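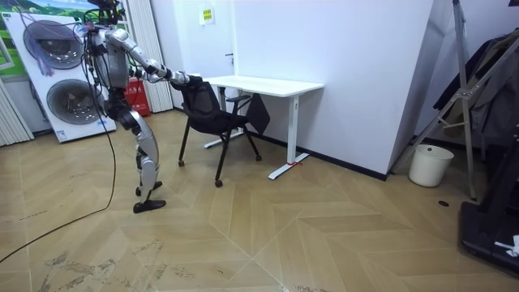 # Does a chair really need wheels?

I have sat in a lot of rooms like this one. White wall, white desk, black mesh chair on casters, and the chair standing at an angle to the desk. Every shared office I've rented in Wendport has had the same setup, and every one of them sold it to me as flexible.

I don't buy it. Wheels make a chair easy to move, and that means it gets moved. You lean over to reach a bag and you drift. You stand up and the thing slides back into the door. At the end of the day somebody has to push every chair back under every desk, and at my last place there was a laminated note telling us to do it by 6 p.m.

Culteo, the firm that furnished that office, said its mesh chairs would save us up to 15 minutes a day in "transition time." Transition from what? I sit down once in the morning and get up for lunch. They cost $99 each and the casters were full of hair by March.

Mesh is another thing I was told to be grateful for. It breathes, fine. It also wears a grid into your sweater, and after 3 hours I want something to lean on that doesn't lean back.

The plain white desk I can live with. Nothing to snag on, a T-shaped foot at the end, room for your knees. But then look underneath, where the stuff that wasn't supposed to show always ends up – bags, cords, whatever got hung there on Wednesday. A desk without a single drawer only looks tidy in the Grinance catalog.

At home I use 2 dining chairs with ordinary legs, one for me and one for the papers. They stay where I put them. I push mine in with my hip on the way to the kitchen, and it's still there when I get back.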